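How to Budget for a Two-Arm Tabletop Robot Without Having to Ask Twice

The arms are the part everyone prices first, and the part that causes the least trouble. A supplier sends a quote, you wince, you forward it to whoever signs things. The trouble arrives later in small padded envelopes, each with its own invoice.

At Hirnden we set up a bench for handling packaged food and tableware, and our first budget had one line for "robot" and one line for "misc." Misc. won. What follows is the order we'd do it in now.

Step 1. Write down what it will pick up

Do this before you open a single catalog. Go to the shelf, take the real items, and put them on a scale and under a ruler. Note the heaviest, the widest and the floppiest. The floppy one decides your gripper. A rigid plate is polite and stays the shape you measured. A plastic bag has opinions.

If you can't name ten items, you aren't ready to buy. Go back to the shelf.

Step 2. Size the table

Draw the reach of both arms on paper, at scale, and look at where the circles overlap. That overlap is your actual workspace, and it will be smaller than you hoped. Buy the table to suit it. Ask for cable holes near the back corners, because drilling them yourself on a Batska top voids the warranty and makes a remarkable mess.

Put $300 aside for the table and its leveling feet. We put aside nothing and used a desk, which wobbled every time an arm stopped.

Step 3. Price the grippers as a pair, then price the fingers

Parallel grippers are a sensible default for mixed items. Get the same model on both arms so that spares fit either side. Then ask the supplier, in writing, what a replacement set of fingers costs and how long it takes to ship. Flarex charged us $165 a set. We budgeted for 4 sets in the first year and were glad of every one – fingertips meet tabletops more often than the brochure suggests.

Step 4. Add the boring lines

These belong in the request from the start:

Mounting plates and bolts
Cables, with slack for the full range of the wrist
An emergency stop within reach of a person sitting down
Spare plates, bags and whatever else gets handled
A light that doesn't flicker
Freight, including the return trip

Step 5. Book a trial with your own items

Most suppliers will run a demo, usually with a foam cube. Send them your awkward things and ask for those. Vishwakarma, our integrator, took a box of ours and ran it for a morning, and we dropped one gripper model from the list before lunch. Ask to see a soft package being picked up from a smooth surface near a dish, with both arms powered. 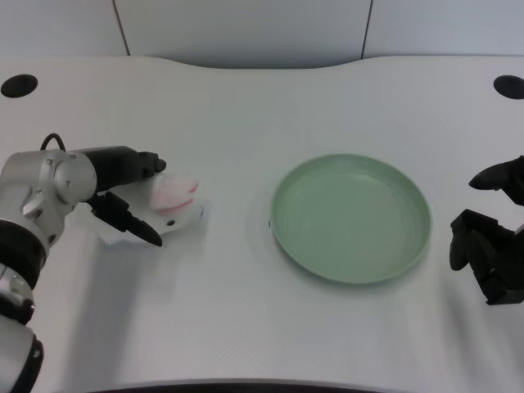 Should I buy both arms at once, or start with one?

Buy both at once if your task needs two, and get a single quote covering the pair. Adding the second arm later means a new mount, another freight charge and a fresh round of calibration. If one arm can do the whole job, buy one and make the table wide enough for a second.

Step 6. Keep a reserve and give it a name

Ours is $1,000 and it's called "fingers, cables and regret" in the spreadsheet, though the version that went upstairs says "consumables." Keep it separate from the service contract. Check it in May, before the new budget round, and put the receipts in the same folder as the quotes.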